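Week 9 notes – chores, can machines do them yet
(Simiyu section. Slides go up later, Tùng has them)

Short answer: some. Picking one known part from a tray, fine for years. Picking any old thing out of a mixed bin, still hard. Brushes are a good test – long thin handle, heavy end, bristles that squash and confuse the depth reading. Mesh is worse. No solid surface to find, folds differently every time.

Terms for the quiz: grasp point, clutter, occlusion, regrasp. Know the diffrence between a failed grasp and a dropped item.
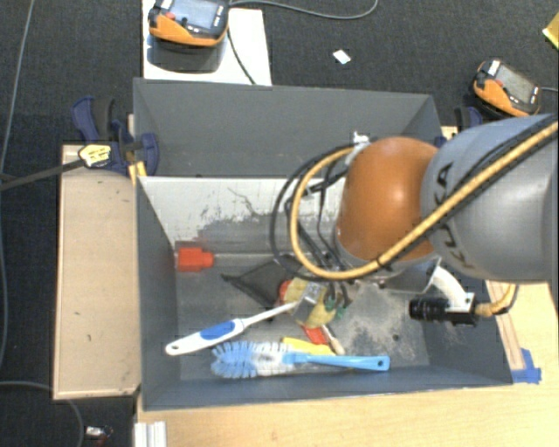

Bin walls matter more than people think. Item lying along the wall = few safe ways in, arm has to tilt, wrist may hit the side. Cables eat into reach too. Oanh's group ran 600 picks on the Tranolari set, 66 failed, 27 of those against a wall. Ask her for the log.

Compare to a person: reach in, feel around, nudge stuff aside. No planning to speak of. Touch does most of teh work.

Dishes, laundry – next time. Read the Zestex handout, first half only. One paragraph on a chore you'd hand over today and one you wouldn't. Max 200 words, to Đạt.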